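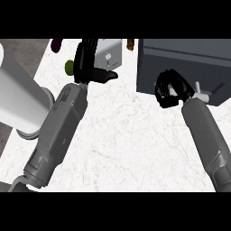 Nakenent Stone Sealer is a water-based sealer for marble, limestone and other soft stone used in kitchens and bathrooms. It goes on clear and leaves the surface looking the way it did before. On a white marble countertop with thin reddish-brown and grey veins, a sealer that yellows will show up first in the white areas between the veins, and that was the main thing we set out to fix when the formula was changed in November. The old formula is no longer sold.

Print this page | E-mail this page
Reading time: 3 minutes

Marble is porous. Coffee, wine, oil and tomato sauce can soak in if they are left to stand. The sealer slows this down so there is time to wipe up. It does not stop etching, the dull mark left when lemon juice or vinegar reacts with the stone itself. No sealer of this type does, and an etched spot has to be polished out.

How to apply

Clean the counter with a neutral cleaner and let it dry overnight. Pour a small amount onto a lint-free cloth and work it in with overlapping strokes, one section at a time. Wait 6 minutes, then wipe off whatever has not soaked in. Sealer left to dry on the surface turns hazy - if this happens, wet the area with fresh sealer and buff it right away. Two coats are enough for polished marble. Honed marble usually takes a third.

Keep the counter dry until the next day. Test a hidden spot first, especially on stone that has been sealed before with another product.

Sizes and coverage

The 200 ml bottle covers 3 square meters with two coats. The one-liter can is for larger jobs and is sold through stone yards only. Store both above freezing with the cap closed.

When to reseal

Put a few drops of water on the counter near the sink and leave them for ten minutes. If the stone underneath has turned darker, it is time for another coat. Most kitchens need this once a year.

Questions about older stone or unknown finishes can be sent to Anqi Kang at the Nakenent product desk.

Page updated May 12, 2021

Related items
Pindance Neutral Stone Cleaner
Iwasaki Buffing Cloths
Gudonska Marble Polishing Powder
Nakenent Grout Sealer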